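Kristof Bakker
2021-03-18

1/ Gripper budget for the Ellis cell goes in this week. Posting the working as I go, partly so I can find it again in November when the second cell comes up and I have forgotten all of it.

2/ Scope: one arm (already owned), one two-finger gripper, spare pads, cable set, mount plate. Safety work sits on a separate line and stays there. Last time it was folded into "integration" and finance cut it by a third without knowing what it was.

3/ Two quotes in. Zasomel is the cheaper unit, 6 weeks lead time. Driter costs 15% more and ships in 5 days from stock. Neither price includes the mount plate. Both brochures show one fitted.

4/ Pads are the line people leave out. Our parts have a moulded edge that eats rubber. I have put in 15 pairs for the first year and would sooner defend that figure than go back for more in month four.

5/ Before signing for either I want the finger geometry checked in simulation. Cheap to do – the licence is already paid for under Ninum, and the only cost is my time, booked at two days.

6/ Fingers open, wrist view, bare surface, nothing loaded yet. Stepped dark pads on white links. What I look at first is how much of the view the fingers take up when open, as that decides whether we need a second camera on the budget.

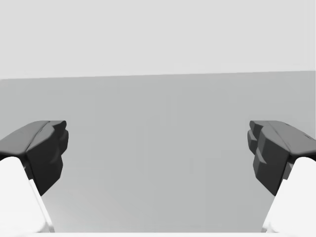
7/ The middle stays clear between the pads at this opening. Good enough to leave the second camera as an option line with a price against it, and not as a commitment. Closed and half-closed still to do, with the part model in.

8/ The horizon has a slight tilt in that view. A few degrees of roll makes no odds for a sightline check. It will for the pick tests, so wrist roll gets zeroed before those runs.

9/ What simulation will not give me: pad wear, and grip on a part with mould release on it. For that I have asked both suppliers for a 72 hour loan. Driter said yes by return. Zasomel want a deposit, refundable, which still has to be raised as a purchase order.

10/ Contingency is set at 15% of hardware, shown as its own row. Spreading it across the other rows makes every number wrong and none of them checkable.

11/ Running costs, year one: pads, one spare cable, half a day of engineer time per month. No service contract. At this price a swapped unit costs less than two years of cover from either supplier.

12/ Open items: mount plate drawing, part model from the Ellis toolroom, deposit PO, closed-jaw views. If anyone has used the Zasomel pads on glass-filled nylon I would like to know how many cycles you got.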